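I've spent most of February arguing with Colleen Gill about how many examples is enough, and I've come round to an answer she won't like. Fewer, please. But messier ones.

Our project at Plurlow teaches a simulated arm to reach for a small device with a round black part on its front. Colleen wanted 200 demonstrations before we trained anything. Fair enough, that's what most people would ask for, and the simulator never gets tired or wants its lunch. So we sat there with the controllers and made them, and by the end I could do a run half asleep – which is exactly my worry! My runs had all become the same run. 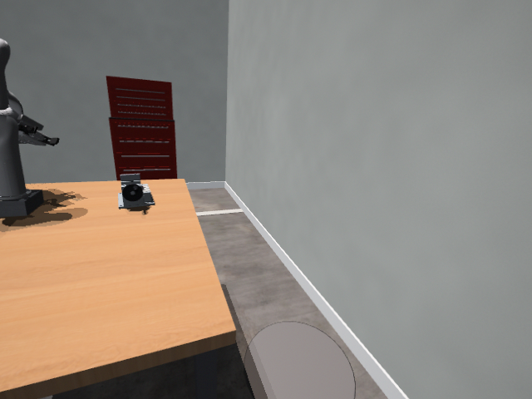 The simulated bench, gripper open, device on the table.

When Kristýna Havlíček joined us for an afternoon she'd never driven the arm before. She did 22 runs, and they were gloriously wobbly. She came in too high, changed her mind, backed off, tried again from the other side. Colleen wanted to bin 9 of them for being untidy. I'd have kept the lot, because a learner that only ever sees me gliding in has no idea what to do when it drifts off course.

I know the case against. Sloppy examples can teach sloppy habits, and somebody has to sit and sort the useful wobble from the plain mistakes (me, usually, with a cold tea). I still think that's time better spent than recording another heap of my perfect ones. Get two new people in for a morning, let them fumble, and save everything.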